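Handing the steamer station to a robot: setting up the lid step

We started on this at Traletti in July, and I still get a kick out of watching it. The buns are the same. What changed is who leans over the steamer all morning, and I want to walk you through the lid step, the one most kitchens get stuck on.

1. Before you program anything, ask the person who works the station to show you. Graciela Cabral has done ours for 14 years, and she taught me more in one morning than the manual did (she tips the lid away from herself, every time!).

2. Pick one spot for the lid and one for the plate, and tape the corners until everybody is used to them. Lid on the left, plate on the right works for us.

3. Teach the approach with the fingers open. Go slow near the rim, and keep the other fingertip well clear of the glass. 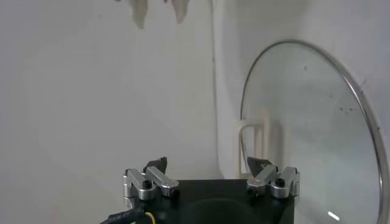 Fingers open, beside the glass lid.

4. Grip the lid by the knob, never by the rim. Save that position under its own name. We called ours Nirine, after the bun recipe, and it stuck.

5. Now bring in the second hand. Keep it waiting over the plate while the first one has the knob, and run the pair at low speed for 9 batches before you touch the settings.

6. Write the new job down. Graciela's shift now has tasting, dough checks and teaching the arms new positions, and we put all of it on the rota with her hourly rate adjusted. Do this in the same week as the setup, please, and let people argue with the draft!
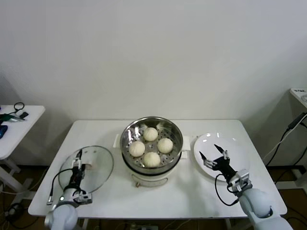 Kenza Nasr wrote in to ask whether the person at the station should be able to stop the arms without calling a supervisor, and said that at Kabbaj they'd had to fight for it. Yes, absolutely, and put the stop button where that person wants it. Ours got moved twice before Graciela was happy with the reach.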